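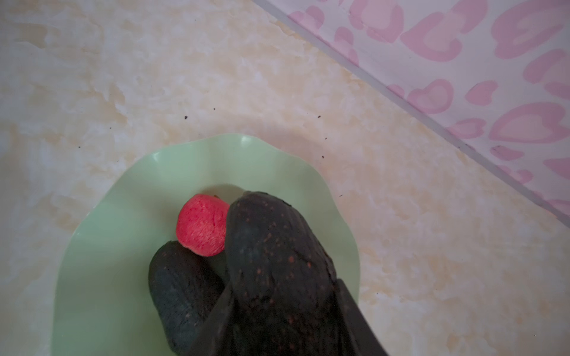 Cumau 핸드블렌더 두 달 사용기

블렌더를 새로 들이기까지 참 오래 망설였어요. 쓰던 게 멀쩡히 돌아가긴 하는데 소리가 어찌나 큰지, 아침에 수프라도 한 번 갈라치면 온 집안 식구가 다 깨어나는 물건이었거든요. 그러다 지난겨울 끝자락에 마음을 먹고 Cumau 핸드블렌더를 주문했습니다. 같이 고민했던 건 Skornow 제품이었는데, 그쪽은 거품기가 별매라서 마지막에 뺐어요. 살림하는 사람 마음이 그렇잖아요, 이왕이면 한 상자에 다 들어 있는 게 좋지요.

받아서 제일 먼저 한 건 감자수프였어요. 냄비에 그대로 담가서 27초쯤 돌렸더니 덩어리 하나 없이 곱게 갈리더라고요. 예전 같으면 뜨거운 걸 통에 옮겨 담느라 조심조심, 한 김 식히느라 또 한참이었을 텐데 그 과정이 없어지니 저녁 준비가 훨씬 가벼워졌습니다. 소리도 전보다 확실히 낮아요. 조용하다고까지는 못 하겠고, 옆에서 라디오를 틀어 놓으면 말소리가 들리는 정도예요.

칼날 쪽 봉은 버튼 두 개를 눌러서 빼는데, 처음 일주일은 좀 뻑뻑했습니다. 손에 힘이 없는 분들은 매장에서 한번 눌러 보고 사시면 좋겠어요. 지금은 길이 들었는지 제가 요령이 생긴 건지 한 손으로도 잘 빠집니다. 무게는 손목이 약한 저한테도 괜찮았는데, 마요네즈처럼 오래 들고 있어야 하는 건 중간에 한 번 쉬게 되더군요.

거품기는 기대보다 훨씬 좋았어요! 생크림 400밀리리터를 올려 봤는데 뿔이 단단하게 섰고, 주말에 카스텔라를 구울 때 흰자 올리는 것도 이걸로 다 합니다. (반죽기를 살까 하던 생각이 쏙 들어갔어요.) 다만 가장 약한 단계도 제법 세서, 처음 돌릴 때는 그릇이 깊어야 합니다. 얕은 볼에 했다가 앞치마며 벽이며 크림 범벅이 되었답니다.

아쉬운 건 다지기 통이에요. 양파나 당근은 곧잘 다지는데 마늘을 조금만 넣으면 벽에 붙어서 겉돌아요. 주걱으로 긁어 내리고 다시 돌리고, 이걸 서너 번은 해야 합니다. 김장 양념 때처럼 많이 넣을 때는 괜찮을 것 같지만 평소 찌개에 넣을 마늘 몇 쪽은 그냥 칼로 다지는 게 빨라요. 뚜껑 안쪽 고무도 물이 잘 고이니 꼭 분리해서 말리시고요. 당근을 갈고 나면 통에 주황색 물이 드는데, 식용유를 살짝 묻혀 닦으니 거의 빠졌습니다.

전원 줄은 조금만 더 길었으면 싶어요. 저희 집은 콘센트가 싱크대 끝에 있어서 가스레인지까지 겨우 닿거든요. 사시기 전에 부엌 콘센트 자리부터 재어 보세요.

그래도 누가 물으면 저는 권하는 쪽이에요. 수프나 이유식, 생크림을 자주 하시는 댁이면 아주 잘 쓰실 거고, 마늘 다지는 게 주목적이라면 조금 더 알아보셔도 좋겠습니다. 8월쯤 콩국수 철이 되면 불린 콩도 갈아 보고 후기를 덧붙일게요.

2020년 4월 27일 작성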